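Review: Vanden upright pegboard kit for a student robot arm project
Posted 2024-06-29 by Florencia Ojeda

Our robotics club bought this kit in March for a student project on tool handling. The task is simple to state: the arm takes a hand tool off a board, carries it clear, and hangs it back up. Eun-seong Wang and Hala Nasr wrote the control code, and I looked after the bench. We paid $111 for the set, with shipping on top.

What you get

A white perforated panel, a gray metal frame that holds it upright, and a bag of hooks and rails. The instructions cover 2 pages and are good enough. The drawing for the frame is printed very small, and Hala put one bracket on backward the first time. Assembly took us an evening, with a break for food.

In use

The frame is the best part. An arm that misses a hook pushes hard on the panel, and ours missed plenty in the first weeks. The panel flexed a little and came back to where it was. We did clamp the base down after it crept along the bench during a long run - I would do that from the start.

The hole grid is regular enough to use as a coordinate system. Eun-seong measured from one corner, typed in the spacing, and was within tolerance for every hook position after that. With our old homemade board we had to teach each position by hand.

The white surface is a mixed blessing. Dark tools stand out well against it, but under ceiling lights it can glare, and our vision code lost the thinner silver hooks. Turning the board to a different angle helped more than any change to the code.

The hooks are average. They loosen when a tool is pulled off crooked, and we check them before every session. Wooden handles are easy for the gripper to hold. Thin metal ones slip.

The pegboard on the bench, with a wooden-handled tool in the gripper:

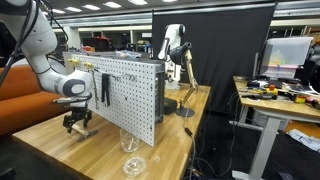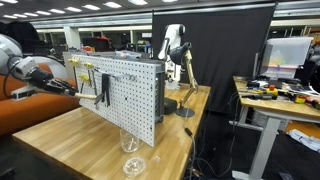
Would we buy it again

Yes, for a club that already has an arm and a solid table. If you only need somewhere to hang tools, a cheaper board will do. I would like to see a locking hook in the bag and a matte finish on the panel.

Four out of five.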